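## Floor care: moisture, gaps and the recoat schedule

25/02/2022

The wood floors at the Heltance building and at the Mamumstead annex went through their winter check this month. Results are below, along with the changes to the cleaning routine that follow from them.

Wood takes up moisture from the air and gives it back when the air dries out. A board changes very little in length but noticeably in width, and the change shows at the joints. Heating season pulls indoor humidity down and the joints open. In a damp summer they close again, and if the floor was laid too tight the boards press against each other and lift at the edges. Seasonal gaps should be left alone. Filler pushed into an open joint in winter is squeezed out when the boards swell, and it often takes a strip of finish with it.

The readings at Heltance were steady. Board moisture was 8 percent at every point tested, with no cupping. At Mamumstead the boards along the north wall read higher than the rest, and the finish there has gone dull in patches. The likely source is the entry mat, which holds meltwater against the wood – a rubber backing keeps the underside from drying. The mat has been replaced with an open-weave one that sits on a tray. The wall will be tested again before any sanding is considered.
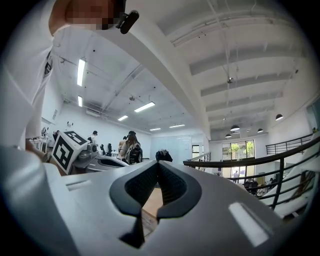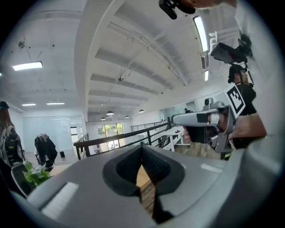 *Wood floor in both views, seen through the narrow gap at the bottom.*

The recoat schedule has been revised. The old plan called for a full sand and refinish on a fixed cycle, whatever the state of the surface. A full sand removes wood each time and can only be repeated until the wear layer is gone. A screen and recoat abrades the top of the existing finish and adds a fresh coat over it. It works only while the old finish is still unbroken, so the timing matters more than it did under the old plan. Heltance is due for a screen and recoat in November. The area is 700 square feet, and the rooms will be closed until the coat has cured enough for furniture. Felt pads go on all chair legs before anything is moved back in.

Two products were compared on scrap boards for the recoat. Shirima is a water-based finish that dries clear and can take a second coat the same day. Kelo is an oil-modified finish that ambers the wood and needs an overnight wait between coats. Both held up in the scuff test. Shirima has been chosen for the shorter closure. Kelo stays on the list for Mamumstead, where the existing finish is already amber and a clear patch would show.

Cleaning routine, effective now:

- Dust mop daily with a dry microfiber head. Wash heads after 26 uses and discard them when the edges fray.
- Damp mop weekly. Wring the head until it no longer drips. No standing water at any time.
- No steam mops, vinegar, oil soap or wax. Residue from oil soap and wax stops a new coat from bonding.
- Wipe up spills at once and leave the spot uncovered.
- Report scratches that catch a fingernail. Lighter marks can wait for the recoat.

The humidity loggers stay in place through the summer. Please don't move them onto windowsills or near vents – the Mamumstead unit was found on a radiator cover, and its readings for that stretch have been dropped from the record.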